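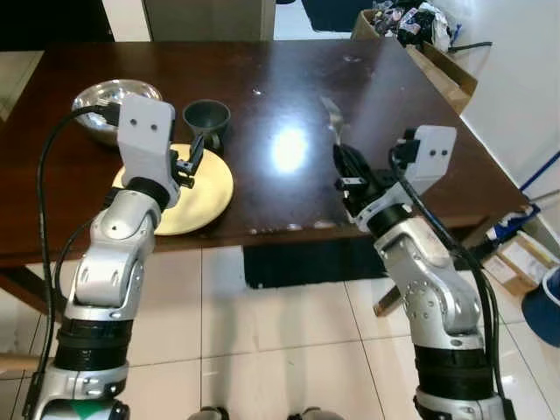
一、进门先换鞋套

去Ivport参观这件事，我惦记了大半年。四月里就跟他们写过信，来来回回改了几次时间，最后定在2019年12月26日。那天风大，我提前到了，在楼下便利店喝了一杯热豆浆才上去，所以进门的时候心情特别好，连换鞋套都觉得有仪式感（鞋套是蓝色的，有一只被我踩破了，又跟前台多要了一只）。

接待我们的是Stepan Pasichnyk，中文说得比我想象中流利得多，只是一讲到公式就会不知不觉换成英语，讲完了再回头补一句中文。同去的有做物流的，有教书的，还有一位带着儿子来的妈妈，小朋友问的问题比大人都好，后面我会写到。

二、一张餐桌就是一个课题

我原先以为会看到很大的厂房，结果最先看的是一张深棕色的木桌子，桌面亮得能映出顶灯，上面放着一只不锈钢碗、一个带小把手的杯子和一只浅金黄色的圆盘。两条机械臂从桌子这一侧伸过去，右边那条夹着一把金属勺子，左边那条的夹爪朝着盘子。他们管这个项目叫Demis，研究的是怎样让双臂机器人学会收拾和摆放餐具。

Stepan说，餐具看着简单，真做起来很磨人。圆盘又平又薄，贴着桌面，夹爪要找到盘沿才好下手；勺子细，夹住了还会在手指间转；不锈钢和亮桌面都会反光，灯一照，桌上就多出一块白斑，摄像头看了容易糊涂。我回家以后洗碗，对着自家的盘子看了好一会儿，觉得他说得真有道理。

三、方法是怎么一回事

我不是专业出身，下面是照着笔记本整理的，讲错了算我的。

Demis的基础是模仿学习：先由人操作两条手臂把动作做一遍，同时记录关节角度、夹爪开合和摄像头画面，再拿这些记录去训练模型，让它看到画面后自己给出接下来一小段动作。这一部分同行也在做，他们的不同之处在一个叫Su的模块。

以往的做法，是把左右手的动作放在一起预测，一只手犹豫，另一只手也跟着犹豫。Su先判断当下哪只手在“干活”，哪只手在“等”或者“扶”，干活的那只手预测得细一些，等着的那只手只要守住姿势就行，到了交接的时候再把两边合起来算。Stepan打了个比方，说像两个人抬沙发过门，总得有一个人喊口令。听到这里，那位带孩子的妈妈笑出了声，大概是刚搬过家。

训练一共用了1054段示范，其中589段是两只手先后动作的，其余是同时动作的。我问为什么先后动作的偏多，他说这一类最容易看出主次切换得好不好，所以有意多录了一些。

四、结果，好的和不太好的

评测的时候，每种摆法各试30次，碗、盘、杯、勺的位置每次都重新打乱。墙上的海报把加了Su和没加Su的两条曲线画在一起，差距最明显的是“一手扶盘、一手放勺”这一项，没加的那条线后半段一直上不去。拿起单只杯子这种活儿，两条线几乎叠着，Stepan也大大方方承认，单手的任务用不着这个模块，加了反而多费一点计算时间。

我比较喜欢他们把失败的例子也贴了出来，满满一面。有勺子掉进碗里的，有盘子被推到桌边的，还有两只手都以为对方在干活，于是一起停在那里等的。最后这种他们叫“客气”，组里至今没有完全解决，目前的办法是等得太久就强行指定左手先动。

小朋友就是在这时候举的手，他问：“那要是它是左撇子呢？”大家都笑了，Stepan却认真想了想，说示范的人多半习惯用右手，数据里确实带着这个偏向，他们打算把画面和动作左右镜像以后再训练一遍，看看会不会好些。我在本子上给这句话画了两道线。

五、茶歇，和几句给后来人的话

茶歇的点心是Fomiletti送来的，一种夹榛子酱的小饼干，甜得扎实，我吃了三块，又包了一块带走。聊天的时候Stepan说，下一步想换不同材质的桌面，看看模型是不是过分依赖现在这张桌子的颜色和反光。他还想加上筷子，说到筷子，他自己先叹了口气。

想去的朋友，参观要提前写信预约，一批最多30人，讲解一个多小时，提问的时间留得很足。讲方法的部分会有一些术语，听不懂直接打断就好，他们一点也不介意。地铁出来以后别走天桥，从南边那个小路口进去近得多，我就是绕了远路的那一个。门口可以存包，水杯也请一起存掉，实验区里不让喝水。

海报的电子版他们答应会后发到邮箱，我收到以后再来补第三节里记得含糊的地方。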